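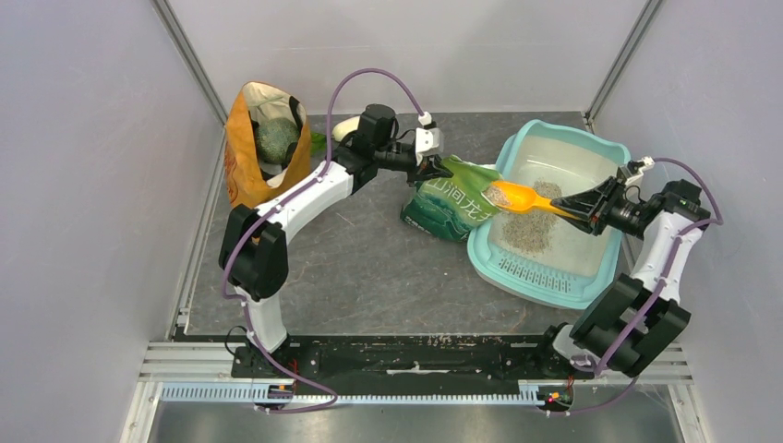 Trodard two-arm kit, litter box duty. Left arm has the bag, right arm has the scoop.

1/ Month 2 of the Trodard trial. I have asked a pair of robot arms to do the one chore my entire household has been avoiding since May. The cat remains neutral.

2/ What you get: two arms, one rail, purple cables, and a 403-page manual in which the word "litter" does not appear. Setup took me 18 hours. Uvley, who sells the thing, calls this "an afternoon." I would like to live where Uvley has its afternoons.

3/ My main gripe is bags. Scoops are easy. A scoop has a handle and opinions about which way is up. Thin crinkly plastic has neither, and the grippers have to work out the opening from up close, with something yellow already in hand.
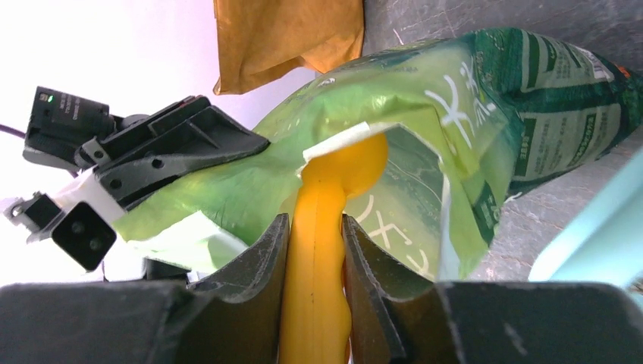 A-yeong Na: does the wrist camera cost extra? Uvley's page is weirdly quiet about it

4/ Included in the full kit, A-yeong. The Atholm starter version skips it, which I'd call a false economy if you plan on touching anything floppier than a brick.

5/ Grip force runs on a dial from 1 to 50. I shipped mine back to factory default after one evening of feeling clever. For bags, go low and pinch near the bottom.
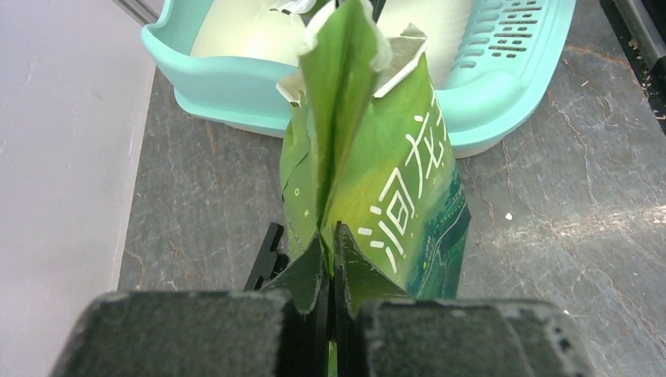
6/ THINGS I'D CHANGE

Shorter manual. A preset for soft packaging. A support line that picks up after 5 p.m., when people like me get their ideas.

7/ Keeping it through the trial. Mwakalinga's rival kit is next on my bench, and I've already warned the cat.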